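Soda by Color, Towels by the Load: A Visit with Orla Moynihan

Filed under: Small Shops, Neighbors

Orla Moynihan had the kettle going when I came by Noonan at eight in the morning, and she wouldn't hear a word about the shop until I had a mug in my hand and had told her about my drive. She has run the place for years as a bit of everything – cold drinks up front, laundry in the back – and she talks about both with the same affection.

"People come in to wash a comforter and go home with a bottle of something orange," she told me. "Or they come in for the bottle and remember they've got a comforter at home. I never planned it, but I'll take it!"

The drinks are her pride, and the first thing she wanted to talk about was color. She used to shelve by maker, the way the suppliers like it, with Stolis in one place and Grotis in another, and she spent a whole February getting tired of looking at it.

"So one evening I stayed late and pulled the lot down," she said. "My back hasn't forgiven me. I put the reds with the reds and the greens with the greens, and then I stood there with my coat on for the longest time, just looking."

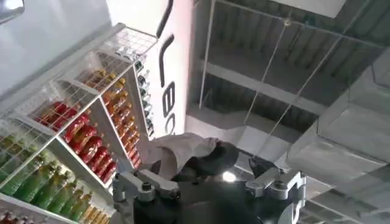
The regulars took a week or so to come around. One gentleman walked up and down with his hat in his hand, asking where his ginger ale had gone (it was right by his elbow), and Orla says she very nearly put everything back for his sake. Now he tells newcomers how it works. Children, she says, never needed telling. "They don't read the label anyway. They say, 'I want a green one,' and off they go."

She carries 159 kinds these days, and she knows that number because she writes the order sheet by hand. When I asked whether she'd tried them all, she laughed and said there were 2 she would not be trying again, and that I wasn't to print which.

We talked for a good while about the wire racks, which she likes for the air and the light, and which she dusts with an old paintbrush. Then she topped up my tea and got going on laundry, a subject I had honestly expected to be shorter.

"Look inside before you load. Every time," she said. "Put your head in if you have to. You'd be amazed what a sock can do, stuck up against the back where you don't think to check."
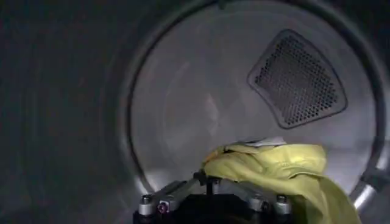 Her other rule is to stop before the drum is full. Towels want room to fall, she says, and a person who crams in the whole week's wash to save a little money will end up paying for another go. She also believes in shaking each piece out first – "a good snap, like you're cross with it" – and in folding while you're still standing there.

I asked if she ever thought about giving up one half of the business. A man from Ronent once offered to take the laundry side off her hands, and she gave him a cup of tea and a cream soda and sent him on his way. "I'd miss the hum," she said. "And what would I do with all those quarters?"

She walked me out by way of the drinks, naturally, and I left with a red one and a yellow one, and a promise to bring my quilt next time.

More from Small Shops
The Key Cutter Who Also Sells Bread
37 Years Behind the Same Counter
What to Do with 200 Jam Jars

Contact us | Copyright, all rights reserved | Back to top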